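Sorting cell at Stomham: who clears the faults?

gantry_left
Posted Oct 6, 2026
The Plultstead line has run the pick cell since March. Hand sorting dropped from 100 percent of volume to 30. The four of us on the bench now do exceptions and fault resets. Pay grade unchanged. Test view from the simulator, ball pick:
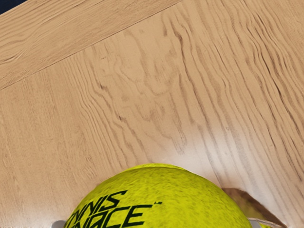

Wrist view in sim, fingers either side of the ball, wood tabletop.

millrace60
Resets are maintenance work. At Grultuvness they were written into the operator role with no training hours. Get it in writing first.

Niazi_bench
Disagree. A reset takes 60 seconds and I prefer it to lifting all shift. My wrists are better.

gantry_left
Agreed on the wrists. My issue is 73 resets last week and none of them logged as labor.

millrace60
Then log them yourself, with fault codes.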